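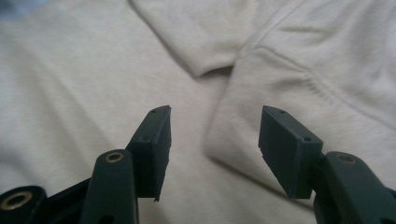 Injector keeps knocking off on 5 inch gauge tank engine

Posted by Thu Phan, January

My 5 inch gauge 0-6-0 tank runs at 100 psi on the club track at Skitdale. The right-hand injector picks up cleanly when the engine is cold, then after a few laps it dribbles at the overflow and won't restart. The left-hand one is the same pattern and works all day. I have swapped the cones over and the fault stays on the right. The side tanks are linked by a balance pipe under the boiler. Water valve and steam valve have both been stripped and cleaned. What should I look at next?

Samina Arain

If the fault stays put when the cones are swapped, leave the injector alone. Check these in order:

Feed water temperature. Side tanks close to the boiler heat up, and small injectors become unreliable once the water is much above hand warm. Put a thermometer in each tank when the fault shows.

Air leaks on the suction side. A union that holds water when standing can still draw air. Remake the joint at the tank and at the injector.

Clack valve. If it passes, hot water tracks back down the delivery pipe and heats the injector body. Feel the pipe with the injector shut off. It should be cool a few inches from the clack. Reseat the ball or fit a new one.

My money is on the clack. I had the same on a Senodow pannier tank, number 540, and a new ball and a light recut of the seat cured it.

Lưu

Mine did this. Scale in the delivery pipe. Soaked it in citric acid overnight and it was fine after that. Also check the steam pipe isn't lagged up against the water pipe, the Zokby drawings show them very close together.

Thread 1062 | Contact the moderators | Copyright remains with the posters | Back to top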